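I should say at the start that I went to Grirside expecting to be shown something that worked. We'd signed up as a group of 14, most of us from the home-care side of things (I run the training for a small agency, so kitchens and dishes and people who can't lift their arms very high are my whole working life), and the invitation talked about a kitchen helper called Morin. It came with a map, a note on where to park, and a promise of lunch. What it didn't mention was that Morin had been switched off after an accident with a plate, and that the visit would be given over almost entirely to the accident. I'm so glad it was!

Our host was Yulan Long, who looks after testing at Gatik, the company that builds Morin. She met us at the door with a box of visitor badges, half of them with the wrong names, and then sat us down in front of a big screen before we'd even got our coats off. Everything Morin does, it does first on a computer, in a rendered kitchen with a granite counter and a white sink, and the food and the dishes get moved about between runs so that the machine can't simply learn one arrangement by heart. Before a new version of the software is allowed near the real arm, it has to get through 1,000 rehearsals of the same chore. The chore that caused the trouble was lifting a plate out of the sink, which I'd have thought was one of the easy ones.
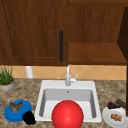 Can a fault like that be found on the computer before it happens for real?

Many of them can, but only if the computer version is told about the thing that goes wrong. The rehearsals had never included a loss of power, so they could not show what the gripper does when the power goes.

I'm getting ahead of myself, though, so let me go back to the accident as Yulan told it. Morin was at the second site, the real kitchen in Brevidska, with one technician standing to the side and another at the sink. The arm had picked up a dinner plate and was carrying it across to the counter. It slowed down, drifted a little lower than it should have, and the technician to the side did exactly what she'd been taught and hit the red stop button. The arm stopped beautifully. The gripper, which shared the same power line, went limp, and the plate fell on the edge of the sink and broke. A piece caught the second technician across the back of the hand. She needed stitches, and she's fine, and she was back at work soon afterward, but everyone in the room went rather quiet at that point.

It was the button itself that did the harm, you see. I've taught people for years that the stop button is the safe choice, the thing you reach for when you don't know what else to do, and I still think that's right. But stopping an arm and letting go of what it's holding are two separate matters, and the wiring had rolled them into one. Somebody asked why the gripper hadn't just been built to clamp shut when the power went. Yulan said that had been argued over early on, and they'd chosen the limp version in case a finger or a sleeve was caught in it. I could see heads nodding on both sides of the table. There's a real choice in there and I wouldn't have liked to be the one making it.

What impressed me was that they'd gone back through the old rehearsal records, all of them, to look for the drift. The drop needed the button, but the dip that made the technician press it had been sitting in the logs the whole time. It turned up in 113 of the runs. Every one had been marked as a success, as the plate still got to the counter in the end, and the scoring only asked where the plate finished up. Yulan put that number up on the screen and left it there while we had our sandwiches, which were very good, by the way, especially the egg.

There was a long talk over lunch about scoring. One of our group, who used to inspect elevators, said that in her old job a near miss was written up the same way as a hit, and that it took years for people to stop feeling told off by it. I've written that down for our own staff meeting. We have a form for spills and falls and no form at all for the pan handle that stuck out and didn't get knocked.

After lunch we watched the newer rehearsals, with power cuts now thrown in at odd moments: before the lift, halfway up, over the counter. They've also added a penalty for the dip, even if everything ends up where it belongs. One of the setups had a plate lying in the bottom of the sink with a small red apple on it, and I found myself hoping very hard for the apple. 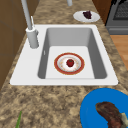

**Brevidska, May**

The second half of the visit was a bus ride away and we arrived at 3, a bit crumpled. The kitchen is on the ground floor of what used to be a school, and you can still see the coat hooks along the corridor at child height. Morin was parked against the far wall with a tag through its plug. I'd pictured something bigger. Folded up, it's no taller than my ironing board, and a good deal tidier.

We weren't shown it moving, and I don't think anyone minded. We were shown the old stop circuit and the new one, side by side on a bench. With the new one, pressing the button holds the arm and keeps the gripper at a light, steady grip on a small battery of its own, and a separate lever on the wrist opens it by hand. The lever is yellow and stiff. I tried it and needed both hands, and I said so, and Yulan wrote it down and asked two more of us to try. A lady with arthritis couldn't shift it at all. So that's going back to be changed, and it rather made our day to have been of some use.

They've altered the floor as well. A taped line now marks where nobody may stand while something breakable is being carried, and test plates are melamine until the new circuit has been signed off. I asked whether the injured technician had been consulted about the line. She'd laid it herself, and moved it out farther than the drawing said, and they'd changed the drawing to match.

A few notes for anyone in our line of work who is thinking of going. Wear flat shoes, as the corridor slopes. The bus between the two sites has no step rail. Ask to see the incident log, which they keep in a plain ring binder by the door and will let you read standing up, and bring your glasses, since the later entries are in pencil. If you'd like to try the lever after they've changed it, leave your name with Yulan Long at the Grirside desk. I've left mine.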